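Color and Portion Size in a Shared Dining Hall
Student project report, Ellthorpe College, Department of Consumer and Food Studies

1. Background

Our project looked at food waste in the dining hall at Ravstead, the larger of the two residence buildings on the north side of campus. Students there pay a flat rate for each meal and serve themselves. The hall had changed its dishes the year before, moving from plain white plates to a mixed set in several colors, and the kitchen staff told us that plate waste had changed too. They were not sure in which direction. The only records were the weights of the food waste bins, and these were kept for the whole building, including the kitchen's own peelings and trimmings.

We wanted to find out whether the color of a dish has any link to how much a person serves and how much of it is thrown away. A second aim was to see if students notice the color of their plate at all. Several of us had assumed they did not.

The reading we did before starting gave mixed answers. Some studies report that people serve themselves more when the food and the plate are close in color, because the edge of the portion is harder to see. Others find no difference, or find one only with certain foods. Most of the work was done in labs with a small number of people eating a meal they had not chosen. A dining hall is a noisier place to measure anything, but it is where the waste happens.

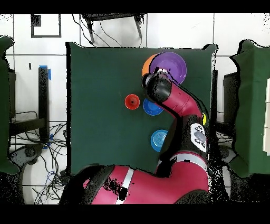
Page last changed: 07/11/2022

2. Method

We collected data during lunch service in April. Lunch was chosen over dinner because the menu repeats on a fixed cycle and the same main dishes could be compared more than once. Breakfast was left out since most of it is packaged.

Each tray was weighed at the end of the serving line and again at the dish return. Both scales were Tirkex bench scales borrowed from the food lab. The empty weight of each type of dish was taken beforehand, so that it could be subtracted. Napkins, peels and bones were removed before the second weighing and were not counted as waste. Drinks were taken off the tray both times.

A paper tag with a number was put on every tray so that the two weights could be matched. In total we tagged 3341 trays. Many of these could not be used. Tags fell off, got wet, or were covered in sauce, and a fair number of students went back for a second serving without stopping at the scale. Those trays were dropped from the waste figures but kept in the count of plate colors chosen.

After eating, students were asked to fill in a short form. It had 3 questions:

What color was the main dish you ate from?
Did you take more food than you wanted, less than you wanted, or the right amount?
Would you have come back for more if the line had been shorter?

We received 799 completed forms. The form was not linked to a name or student number, only to the tray tag. Taking part was optional and there was a sign at the entrance explaining the project.

The plates were stacked by color at the start of each service, and we changed the order of the stacks every day. In the trial run we had left the stacks alone, and nearly everybody took a plate from the one closest to the door. That would have told us a lot about doors and not much about plates.

3. What we found

3.1 Serving size

The color of the plate made little difference to the weight of food served. With the pasta dishes there was a small gap between light and dark plates, with slightly more food going onto the light ones. With rice and stew there was no gap that we would trust. The size of the dish mattered far more. Students who took a bowl served themselves less than students who took a plate, whatever the color, and they also left less behind.

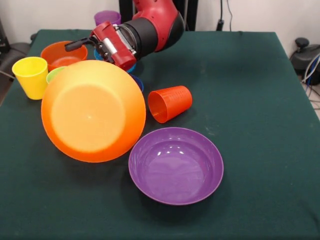 Figure 2. Colored bowls and cups on a green cloth.

This was not what we expected. Our proposal had been written almost entirely around color, and we had treated the shape of the dish as something to be held steady. In practice it could not be held steady. Students picked up bowls for meals we thought of as plate meals, and some carried two bowls to keep the salad apart from the hot food. We ended up adding a column for dish type in the second week, which means that the first week's records are less complete.

3.2 Waste

Most trays came back with very little on them. The waste was concentrated in a small group of trays that came back close to full. When we looked at what was on these, it was usually a single item – often the vegetable side – that had been served and then left alone. We think this has more to do with the item than with the dish under it.

Waste was higher on days when the line was long. Students told us, both on the form and in person, that they took extra because they did not want to wait again. The third question on the form had been added at the last minute, and it turned out to be the most useful of the set. We would put more questions of that kind on a future form.

3.3 Noticing color

More students remembered their plate color than we had guessed. The mistakes were mostly between colors that are near each other, such as red and orange. A few students wrote that they always take the same color and would look through the stack for it. One wrote that the purple ones are the only ones that dry properly. We passed this on to the kitchen.

4. Limits of the project

The hall at Ravstead serves students who live in the building, so the same people appear in our data many times. Because the trays were not linked to names, there is no way to tell how often. A student with strong habits could have affected the results more than we can see.

The scale at the dish return was placed on a cart with one uneven wheel. We leveled it with cardboard and checked it against a known weight before each service, but it drifted during two of the lunches and those readings were thrown out.

Being watched may also have changed what people did. On the first day a number of students scraped their plates into the bin before reaching us. We moved the scale ahead of the bin after that.

We also compared our results with an earlier student project at the Zamani café, which is on the main campus and charges by weight. Waste there was lower across the board. The two places are not a fair match, as people who pay by weight have a clear reason to take less, but the comparison helped us see how much the flat rate might matter.

5. Suggestions for the dining hall

Put bowls at the front of the line next to the plates. At present they are on a shelf past the hot food, and many students do not see them until they have already filled a plate.

Offer the vegetable side in a separate small dish that students can pick up or leave.

Open the second serving point earlier. It now opens when the line reaches the stairs, and by that time people are already taking extra.

We do not suggest going back to white plates. Our data give no reason to, and replacing the set would cost money that could be spent on staffing the second serving point. 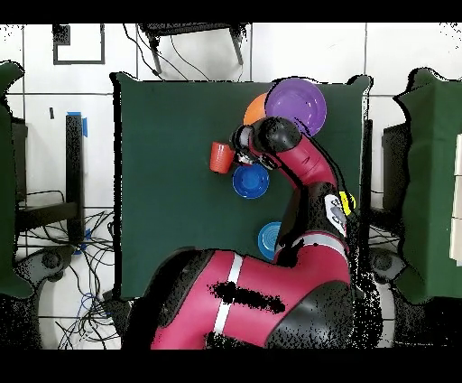 Did plate color change how much food was thrown away?
We found no clear link between the two. The length of the line and the type of dish were both better guides to how much came back uneaten.

6. Records

The tray weights and the blank form are kept in the project folder in the department office at Ellthorpe. The completed forms will be destroyed at the end of the school year, as stated on the sign at the entrance. Groups who want to repeat the work at another hall can borrow the tray tags, but should bring their own tape. The kind we used did not hold up to steam.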